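Surface Finishes in Everyday Furniture
Course handout, unit 3: Wear, cleaning and small repair

Please read this before the second meeting of the unit. We will not repeat all of it in class. The first part is about how a finish gets old, the second part is about cleaning, and the exercise at the end is the one you hand in.

In unit 2 we spoke about what is under the finish. Now we stay on the top, in the layer which is often thinner than a sheet of paper. Almost everything the owner of a table complains about happens in this layer. The body of the table can be in perfect order and the owner still says "the table is ruined", and for a repairer it is important to hear which of the two he means.

First, some words. In this course I use "scuff" for a mark where material was rubbed onto the surface, or where the surface was polished or dulled by rubbing. A "scratch" is a line where material was taken away. A "stain" is color that went into the finish or under it. A "deposit" is something that lies on top, for example glue, wax or limescale. Students mix these words in September and by the end of the course most do not. The difference matters because a deposit can be removed, a scuff often can, a stain sometimes, and a scratch can only be filled, leveled or hidden.

Light surfaces show dirt and dark surfaces show dust and scratches. This is an old rule of furniture shops and it is mostly true. On a glossy white top you will find a dark scuff from across the room, but a fine scratch may stay invisible until you put your head down near the surface and look against the window.
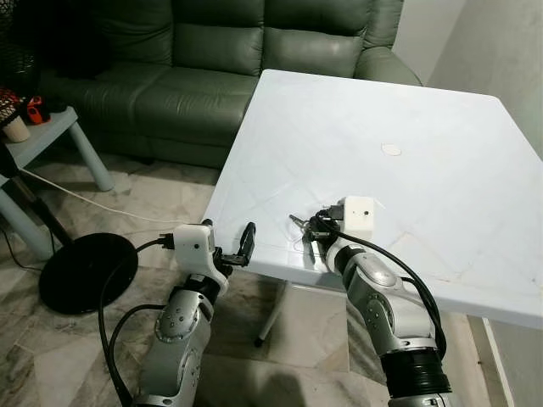 Looking at a surface

Always look twice, once from above and once from a low angle. From above you judge color. From the low angle you judge gloss, and gloss is where early wear begins. Move your own position and leave the furniture where it is – a reflection travels with you, and a mark stays in its place. Beginners have tried to wipe away the reflection of a window blind. I did it also, in my first year at the Tuominen workshop, and I was wiping for quite a long time.

Write down what you see before you touch anything. After the first wipe with a damp cloth you can no longer say what was there. On your worksheet there is a field for the light source. Please fill it in. A report which says "dull area near the front" has little value if the next person does not know if you had daylight or a lamp.

Cleaning order

Begin with the weakest method and go up only when you must. Dry soft cloth. Then cloth with clean water, well pressed out. Then water with a few drops of neutral soap. After each step dry the surface and look again from the low angle. Only after this we speak about solvents, and solvents are tested first on a hidden place, for example the underside of the edge.

Melamine sponges are not in the list. They are a very fine abrasive, even though they feel soft in the hand. On a matt top they may leave a shiny area, and on a glossy top a dull one. The owner sees that the dark mark is gone and is happy, and some weeks later he notices the patch.

Old tape is a separate subject. The carrier comes off easily and the glue stays, and the glue collects dirt until it becomes yellow or brown. Warm it a little with a hair dryer, roll it away with the thumb, and use a plastic scraper held flat. If color remains after the glue is gone, you have a stain and not a deposit, and you should write this in the report.
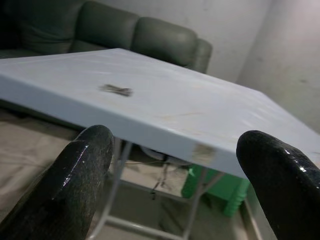 Nobuhle Shezi: I would put one more step before the dry cloth, a soft brush. If there is grit on the top and you start with the cloth, you are making the scratches yourself. At Girnelen we brushed everything first, also the tops that looked clean.

I agree with this and have changed my own habit. Please add the brush to your list, before step one. Edges and corners especially keep grit, and rounded edges are rubbed by sleeves and bags every day.

Edges

The edge wears before the middle. On a lacquered board the film is often thinnest exactly at the sharp corner, as the wet lacquer pulls back from it. A rounded edge holds the film better, and for this reason Jiltulden asks for a radius of 2 mm on all painted samples. When you prepare your sample board, break the edges with fine paper before the first coat.

Exercise

Choose one table you use daily. Draw the top as a simple rectangle and mark every scuff, scratch, stain and deposit with its own sign. Do not clean before drawing. Then do the brush, the dry cloth and the damp cloth, and make a second drawing. Add half a page on what changed and what did not.

Hand in on 6 May 2024, on paper, in room 42. The gloss meter is in the Gelden cabinet, box 631, and must be signed out.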